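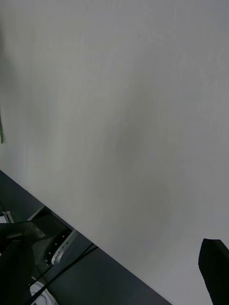 Our project asked one question: what rules should a student team follow when a robot arm handles things on a table shared with people? Most of the safety guides we read were written for factories, with fences and floor markings, and we had neither. So we started with the parts that move. Cables came first on our list. With black cables running along the arm, slack matters a great deal, and rule one became a slow check of the full reach before any task begins. We loved how much this simple habit taught us about the machine!

1. Keep the view clear
The Pladby task was sorting flowers, and flowers are wonderfully awkward things for a wrist camera. One big leaf with a toothed edge can cover a good part of the petals behind it, and stems cross in front of the rest. Our rule says the operator stops and backs the arm off whenever the target is partly hidden - no guessing. 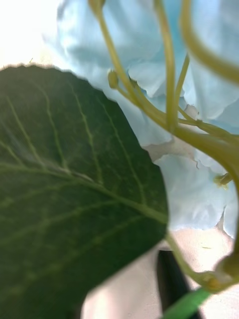
2. Set the table the same way every time
Diane Gill, our adviser, pushed us hard on this one, and she was right. We wrote a starting layout: artificial red roses and pale blue hydrangeas in a loose row, a white tray at each side, and the arm parked well away before anyone reaches in. Stems may touch or cross, but they must stay on the tabletop. Then a second person reads the layout sheet aloud before the run starts. 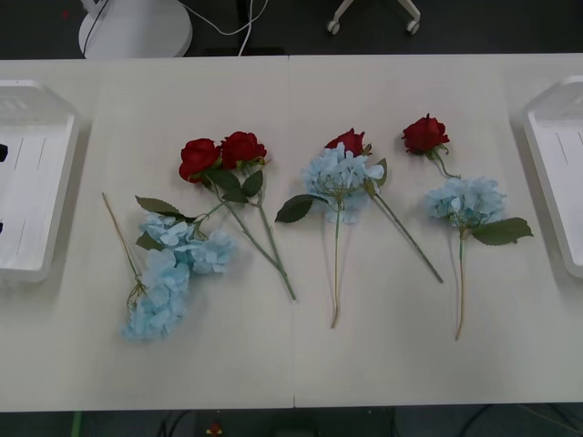 3. Write down every stop
We planned 100 runs and finished around 50, and any stop went in the log with the name of whoever called it. Next term the Yau group will try our rules on their own task, and we can't wait to see which ones they change.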